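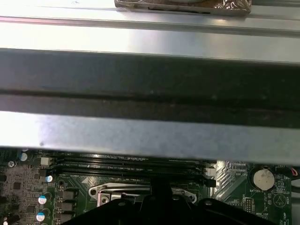 Community choir singers wanted: Tolinby

Home | Noticeboard | Get Involved | Halls | Contact

Search this site Enter keywords Go

Posted 15/05/2021

Do you sing in the car? In the shower? Under your breath at the shops? Come and do it with us! The Kudley Singers are looking for new voices for our winter program, and we'd love to hear from altos and basses especially (tenors, you know we'll never turn you away).

We started back in April after a very long break and it has been such a joy to be in a room full of harmony again. You don't need to read music and there's no audition. We teach most parts by ear, and learning tracks go out by email so you can practise at home.

What we're singing: a bit of everything, from old folk rounds to a gorgeous Brazilian lullaby arranged by Brandão, plus a sea shanty that gets louder every time we try it.

What we ask: come to rehearsals when you can, bring a water bottle and a pencil, and be available for our two concerts at the Cindeo Hall. Rehearsals run for up to two hours with a cuppa in the middle. Your first two sessions are free, and after that it's a gold coin each time.

Ages 16 and up, please. The hall has a ramp at the side door and plenty of parking off the lane.

To join, leave your name and a phone number at the Tolinby library desk, or just turn up a few minutes early and say hello. Tell us if you'd like large-print words and we'll have a folder ready.

Comments

marg_alto: Joined last month and I'm hooked. That lullaby is stuck in my head at work!

Tolinby Dad: Is my 14 year old too young? She'd love the shanty.

river gum: Any chance of a daytime group? I'm on nights.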